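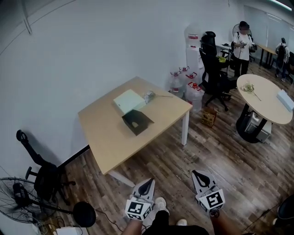
The small table by the water point

Jan 28, 2020

Most offices own at least one table that is on no plan. It arrives as a spare, is put near a socket or a water dispenser, and within a few weeks carries whatever people need within reach but do not want on their own desks. Furniture suppliers call it an occasional table. Office managers tend to call it the side table, and it is seldom given a budget line.

The fit-out firm Funent began keeping notes on such tables last April, in the course of a larger survey of shared rooms in Civville. Its surveyors logged 535 surfaces that were not desks, meeting tables or kitchen worktops. Of these, 421 held at least one object that had no fixed place anywhere else in the building. The commonest were tissues, lidded boxes of stationery or tea, and small vessels used for flowers. Printed matter came a long way behind.

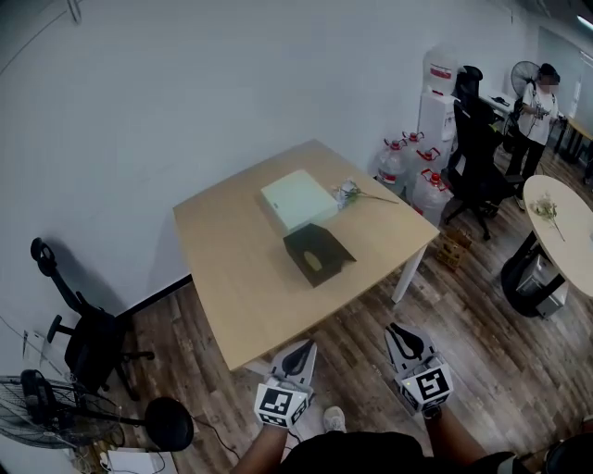
The arrangement of these objects matters more than their number. A table top of this size is approached from several sides, and the item used most often should stand nearest the side from which it is reached. Tissues are the usual candidate. A holder with a sloped top and an oval opening, in black, does the job in front of a pale lidded box, where the difference in colour makes it easy to find without looking for long. The box can go further back, as its lid needs both hands and a moment's attention. Flowers are best kept to one side. A single sprig in a small clear cup takes up little of the surface, but a long stem lying out across the wood claims a strip of it that cannot then be used for anything else.

Weight is the second consideration. A light plastic cup with one stem in it has a high centre of gravity and very little to hold it down. Where the stem is longer than the cup is tall, it should be trimmed or the cup exchanged for something heavier. Funent's guidance sets a limit of 4 items on a table under 600 mm across, and leaves one corner clear for a person to put down a mug or a telephone.

The surface itself needs little care. Light wood tops show rings less readily than dark ones, but they show ink and tea sooner. A damp cloth followed by a dry one is sufficient for daily use. The objects should be lifted and the area under them wiped once a week, as dust collects along the edge of anything with a flat base. Metal legs painted white mark at shoe height and can be cleaned with the same cloth. Feet should be checked for pads where the floor is a laminate or a similar hard finish; a missing pad will score the planks in a short time.

Placing the table is a matter of clearances. Zieliński, whose range of small office tables is widely stocked in the region, advises a gap of 800 mm on the side used as a passage and half that elsewhere. Office chairs on castors drift, and the one nearest the table will usually end up inside the gap. The same applies to fans and their cables.

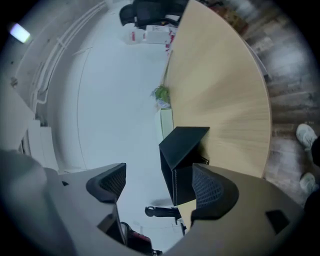 Amitham wrote to us after an earlier piece on shared rooms to object to the whole idea of a limit on items. In that office the side table had carried eight things for years, the letter said, and the only trouble came from the tissue holder, which was always put back too close to the edge and was knocked to the floor by people walking past. A strip of felt under the base had cured it.

Felt is a reasonable answer, though it holds dust and should be replaced when it flattens. Rubber dots grip better on a sealed top. On an oiled one they may leave a mark, and cork is the safer choice. Whichever is used, the holder should be set back from the edge by at least the width of a hand, and the pads fitted at the corners of the base so that it does not rock when a tissue is pulled.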